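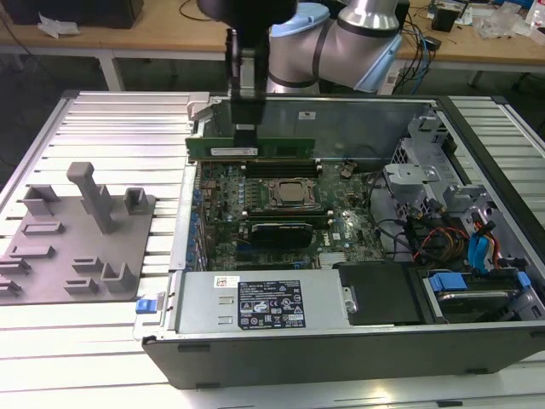
Slide 1. Memory module in the fingers, above the slots.

Two grippers, one memory slot
Speaker notes, Tornholm assembly group, July 7, 2020
Speaker: Sumaiya Khan. Bench work: Tadeo Retamal, Mawar Kwok and me.

Opening
Say who did the work. Say that the talk covers memory modules only. We have results for the processor and the drives but they belong to another talk, and the drive results need redoing anyway.

The question we were given in May was whether to keep the Torlow gripper or move to the Mivow. Both are two-finger electric grippers. The Torlow has a linkage and the fingertips travel along a shallow arc as they close. The Mivow has a parallel slide and the tips stay level. On paper the Mivow should win for anything thin and flat, and a memory module is thin and flat. The data sheets do not settle it, so we ran both.

Same arm, same table, same computer case on its side, same holders printed from the same file. Only the gripper and its mounting plate changed. Recalibrate the tool centre point after every swap - mention this, as we lost two days by not doing it properly the first time.

The task
Pick the module from a known pose. Carry it over the board level. Turn it upright, line it up with the slot, press until the latches close. Then open, retreat, and check. Removal is the same in reverse, with the latches opened by hand. Automatic latch opening is not in this comparison.

A run counts as good if the module is fully down at both ends and the board sees it on power-up. Anything else is a failure, including modules that went in after a second push. Samuele Rinaldi argued for counting second pushes separately. We did record them, and they are in the backup slides if someone asks.

Total across both grippers: 1279 attempts. The split is not even, as the Torlow was on the arm longer. Compare rates, not counts.

Grip force
Spend time on this one. We started at 20 N on both. The Torlow held the module well at that force in the pick and then let it tilt during the press. The arc is the cause: if the module is gripped low, the tips are still trying to rotate it when the bottom edge meets the slot. Gripping higher helped. Dropping the force made it worse.

The Mivow did not tilt the module but it slipped along the long axis when the press was off centre. New rubber pads cured this for the first 500 cycles, after which the pads had taken a set and the slip came back. Pads are cheap. Stopping to change them is less so.

Pause for questions on force here, otherwise they come up later and break the section on cameras.

Wrist camera
The wrist camera was meant to find the slot and correct the final approach. It sees the board well enough from above. The trouble is how much of the view the gripper takes up once you are close, and with the Torlow linkage open it is a lot. Point out the black links on the next slide, and the memory slots on either side of the socket. Let people look at it for a few seconds before carrying on.

The socket metal also throws back a lot of light. We fixed the exposure by hand and masked that region out of the matching. Auto exposure hunted whenever the arm moved across the board and I would not use it again for this job.

With the Mivow, the body is shorter and the mask could be smaller. This gave about 6 mm more usable height before the match was lost. It is a real difference but a new camera bracket would give us the same for either gripper.

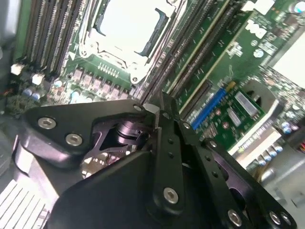

Controller
Short section. Both grippers ran from the Piras controller. The Torlow driver reports position at a steady rate. The Mivow driver reports only when the value changes, so our watchdog took silence for a fault and stopped the arm. Mawar wrote a small wrapper that repeats the last value. It works, but the wrapper cannot tell a quiet gripper from an unplugged one, and it has to be replaced before anyone leaves the cell running alone.

Do not read out the timing table. It is on the slide for those who want it.

Final press
Back to the fixed camera. The question for the room is where the fingers should be when the module is in its slot. Ours end up either side of it, so they need clearance on both faces, and a neighbouring module takes that clearance away. The slot order in the plan matters more than we expected. Fill the far slots first and the Torlow is fine. Fill them in any order and it touches its neighbour on opening. The Mivow tips are thinner and did not care. 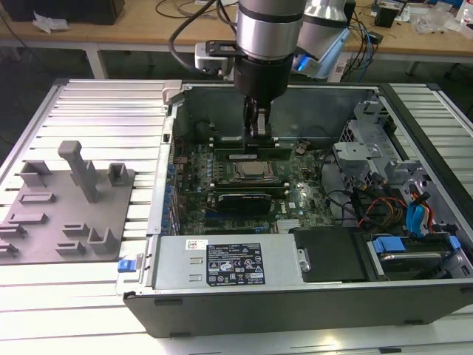
Anas Mahasneh disagreed with this part at the dry run. His view was that we are blaming the gripper for a fingertip problem: "Put the same tips on both and run it again before you buy anything." He also thought the press should be done with closed fingers on the top edge of the module, after letting go, so that grip force drops out of it altogether.

Answer to Anas, for the talk: we agree on the tips. Tadeo has drawn a common pair and they fit both mounting faces. The closed-finger press is in the plan too, though it needs the module to stand in the slot without support, and ours leaned over in early trials when the slot was only half engaged.

What we recommend
Keep the Torlow on the arm for now. Fit the common tips, fix the slot order, grip high. Keep the Mivow on loan until the tips have been run on both.

If someone asks for one number to choose by, decline. The good-run rates are close enough that pad wear moves the ranking.

Backup slides: second pushes, pad wear, tool centre point procedure, timing table. Samuele has the raw logs.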